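If your bedroom has turned into a second office, charging station and movie theater, you're in good company, and the Trulus Bedside Wired Phone Kit was made with you in mind. It lets you keep your calls, lose the glow, and put a nice long stretch of cord between your head and the handset you carry all day.

The idea is a simple one, and older readers will recognize it right away. You park your cell phone on the charging dock in the hallway or kitchen, pair it once with the base unit, and answer your calls on a proper corded receiver by the bed. The base sits next to the dock, wherever that is, and a flat cable runs from there to the receiver. Your mother can still reach you at midnight. The group chat can't.

We get a lot of letters from people who worry about radio waves, and we'd like to be fair about this. The Trulus isn't a medical product and we make no health claims for it. What we can tell you is that the receiver itself has no antenna in it, and your cell phone spends the night in another room. Plenty of our customers find that a comfort, and plenty more just wanted to stop scrolling at 1 a.m. (we include ourselves in that second group!).
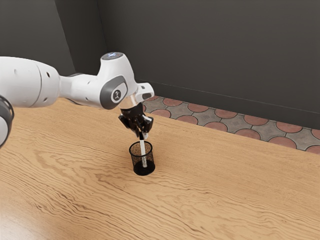 Setup takes a few minutes and you won't need an app. Plug in the base, hold the pairing button until the light turns green, and choose "Trulus" in your phone's Bluetooth list. If you've had a Hurkik dock from us before, your old power adapter will fit, so feel free to keep it in use and leave the new one in the drawer as a spare.

**What comes in the box**

- Corded receiver with cradle
- Base unit and charging dock
- 55-foot flat cable, white
- Power adapter
- 500 adhesive-free cable clips? No, just 12, but they do come in bags of 500 if you're wiring a whole inn

**Details**

- Item number: 1408
- Ringer: high, low or off
- Colors: cream, slate, and the Vermeulen green that so many of you asked us to bring back
- Price: $339, shipping included

The receiver has a bit of weight to it, and we like it that way. Tania Thambiah, who answers our phones, has used hers at home since the first batch and still swears by the low ringer setting. Call and ask her about it, she'll happily talk you through the colors too.

Orders placed by Saturday noon leave our Drikirgate warehouse on the next business day. If the kit doesn't suit your home, send it back in its box and we'll refund you in full. Extra receivers are sold separately, and one base will run two of them.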